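From: Siwan Powell
To: Ballovstead Table & Kitchen list
Subject: Re: square plates for fruit

Gwilym Bevan wrote on Monday:
> Has anyone got one of the square brown plates from Haswood?
> I'm after something for the bench to keep fruit on, but I'm
> worried it's too shallow and everything will roll off. Also
> does brown look a bit gloomy? I've only got 20 cm to spare
> next to the kettle.

Hi Gwilym,

I've got one and I love it! The sides flare out a little and there's a thin black rim all the way around. As for gloomy, no way – the inside has a bronzy look when the light gets on it, and a yellow banana looks terrific against it.

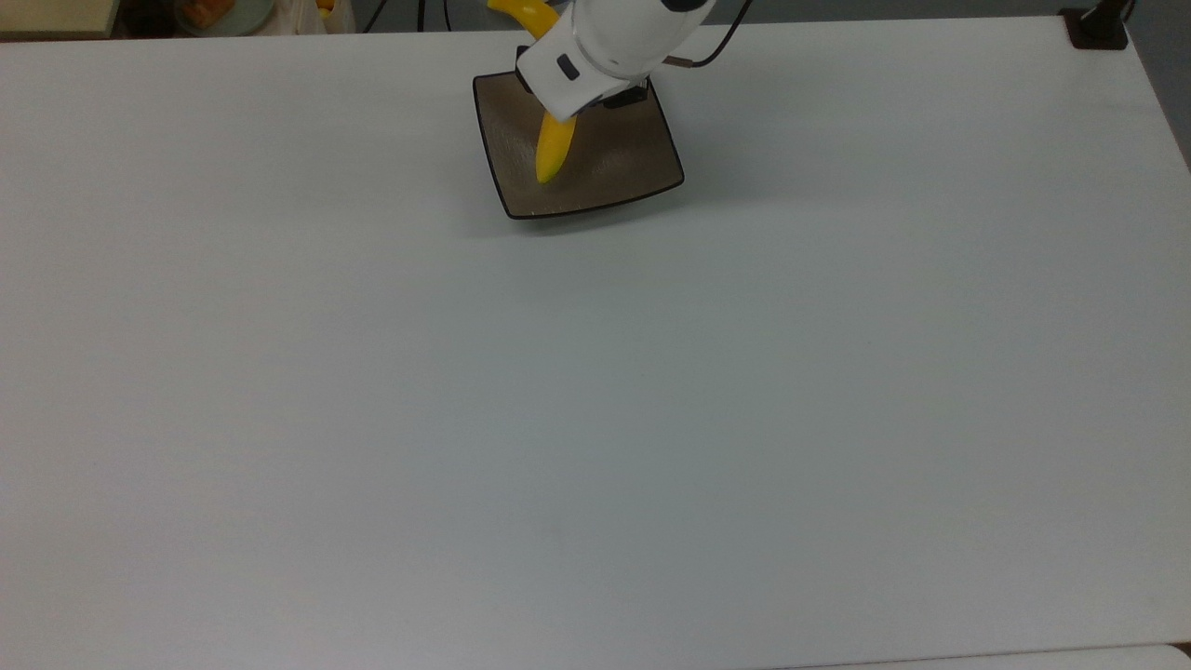 Will things roll off?

Mine haven't so far, though I wouldn't stack mandarins on it. Apples are fine if you stop at 6. It really is a plate and not a bowl, so if you buy fruit by the bag you'll want something deeper as well (Pumphrey had a decent one in June, if they've still got any).
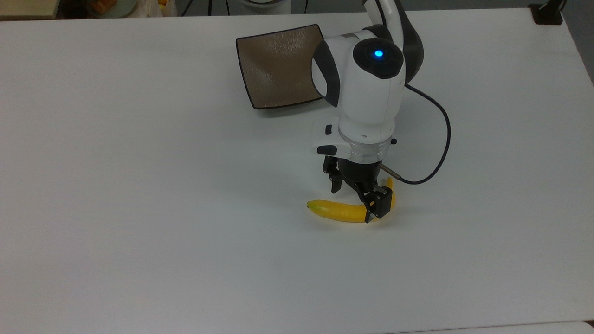
My own trouble is colour. Our kitchen table is white and so is nearly everything else I own, and for years I wouldn't put anything dark on it in case it looked like a hole. Then I saw how well the brown square sits on a plain white top, with a banana lying on the table a little way off, and I stopped fussing. I paid 8 dollars for mine at the Niltska market, so it was hardly a gamble.

One thing to watch is length. A banana laid flat goes nearly corner to corner or pokes over the side, depending on how you put it down. Doesn't bother me, but you did mention the kettle.

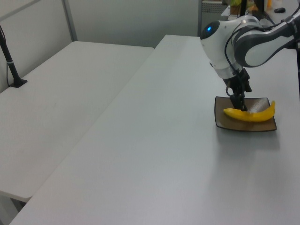

Banana on the square plate, left end just over the edge.

Measure your gap before you order, and let us know what you end up with!

Cheers,
Siwan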